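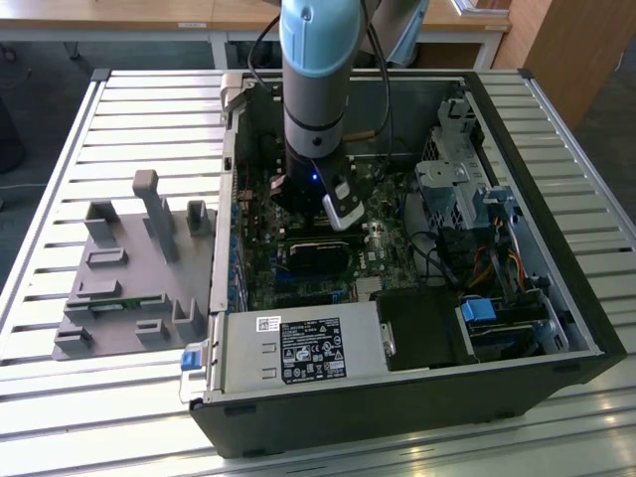
Power supply removal on an old Dell tower: what order, and what is the blue catch for?

Posted by Theano Petridis

I look after the computers at a small sewing school and have been handed an old Dell desktop tower to refurbish. It switches itself off after a few minutes of use, and a known good monitor and mains lead make no difference. I suspect the power supply and would like to take it out, test it on the bench and replace it if necessary.

The side panel is off and the case is lying on its side with the board facing up. The power supply is the silver box along one edge with the specification label on it. At one end there is a blue plastic latch which sticks out past the edge of the case. On the older machines I have worked on (mostly Nindow towers) the supply was held by four screws through the back panel and nothing else, so I am not sure whether this latch holds the supply or some other part.

Points I would like settled before I pull on anything:

Does the latch release the supply by itself, or are there screws as well?

The red, yellow and black cables run down past the metal drive cage towards a lower bay with another blue plastic tab. Should the drives come out first, or can the cables be unplugged with the drives in place?

Is it worth fitting a standard supply, or must it be the same shape as the original?

I have a set of screwdrivers, a multimeter and a Lunde plug-in tester. I do not have the manual. The machine was last used in September and has been unplugged since then.

Reply from Fundine_bench

Start with the manual. Dell publishes service manuals by model, and the model name or service tag is normally on a sticker on the outside of the case. The order of work differs between models even when the insides look much the same, so treat the following as general.

Blue plastic in a Dell case usually marks a part you are meant to handle when servicing: a drive carrier, a retaining clip, a release for a cage. A latch at the end of the supply is therefore likely to be part of what holds it, but it may well not be the only thing. Many of these towers have screws through the back panel in addition to a latch or a metal clip on the floor of the case. Look at the back panel first. If there are screws around the mains inlet and the fan grille, they come out before you touch the latch.

The order I use:

1. Mains lead out. Hold the power button in for 15 seconds.
2. Take a photograph of every connector on the board before unplugging it. Include one taken straight down and one from each side, so that the cable routes are recorded as well as the sockets.
3. Unplug the main board connector. It has a clip on one side. Squeeze the clip at the top and pull on the plug body, never on the wires. On an old machine it can be very stiff. Rock it gently along its length.
4. Unplug the smaller processor power connector, which has a similar clip and is often hidden under other cabling.
5. Unplug the drives. Data cables can stay on if they are not in the way.
6. Free the power cables from any hooks or clips along the case wall and the drive cage. Do this fully before moving the supply. The commonest damage I see is a bent clip or a torn connector from somebody lifting the supply with one cable still caught.
7. Remove the back panel screws, support the supply with one hand, then press the latch. On most of these the supply slides a short distance towards the front of the case before it will lift.

If it does not slide with moderate force, stop and look for another screw. The case metal is thin and will bend before a screw gives way.

With regard to the drives, they can normally stay in if you can reach the plugs. Where the lower bay is tight, pressing the tab and sliding the drive out a little is easier than working fingers in behind it. The edges of drive cages are sharp. Thin gloves help.

Do not open the supply itself. The capacitors inside can hold a charge after the mains is removed, and there is nothing in there worth repairing at this price.

Reply from gristano_dave

Just swap it. I got a used one for 26 pounds. Worked first time. Make sure its the right one though, they are not all the same size.

Reply from Pell

Agree with the order above. Two additions, one on testing and one on the replacement.

Testing. A plug-in tester tells you that the voltages are present with almost no load. It does not tell you whether the supply holds up when the machine is working, and a fault that takes several minutes to appear will often pass. It is still worth doing, as a failed reading settles the matter. A good reading leaves it open.

Before blaming the supply, rule out heat. A machine that runs for a few minutes and then cuts out very often has a blocked processor cooler, a stopped fan or dried-out thermal paste. Check in this order:

Does every fan turn freely by hand with the power off?
Are the fins of the processor cooler clear of dust? Look from the side as well as the top, as felted dust collects underneath the fan where it cannot be seen.
Does the machine run for longer from cold than it does straight after a shutdown? If so, heat is more likely than a bad supply, although a supply can also fail with heat.
Does it cut out in the setup screen, with no operating system loaded? If it does, software is ruled out.

If there is a plastic shroud over the cooling, refit it before any test run. It directs the air, and results without it mean very little. Sewing rooms produce a great deal of lint, so I would expect the cooler and the intake at the front to need cleaning in any case. Use a soft brush and short bursts of air, and hold the fan blades still while you do it.

Replacement. Compare three things on the label and the case: the outside measurements, the connectors and the output ratings. Some Dell towers take a standard ATX supply and some do not. Measure the old one, including the position of the screw holes. If a latch or slot on the case engages with the metalwork of the supply, a generic unit may fit the screw holes and still foul the latch. The main connector also needs checking pin by pin. Certain older Dell boards used a plug that looks standard and is wired differently, and fitting the wrong supply to one of those can destroy the board. The manual or the part number on the old label will settle it.

Match or exceed the wattage on the label. There is no benefit in going far above it for an office machine.

Follow-up from Theano Petridis

Thank you. I have found the manual from the service tag. It asks for the back screws first and then the latch, with the supply sliding forward before it lifts, as described. The drives can stay where they are.

I tried the heat test before taking anything out. From cold it ran for 534 seconds in the setup screen. Restarted immediately, it lasted well under a minute. I will clean the cooler and renew the paste before ordering anything, and will put the tester on the supply while the case is open.

Reply from Pell

Those times point to the cooler. When you take it off, let the machine run for a minute first so that the old paste softens, then unplug it, and twist the cooler slightly as you lift. Pulling straight up can bring the processor out of the socket with it on some types. Clean both faces with isopropyl alcohol and use a small amount of new paste in the centre.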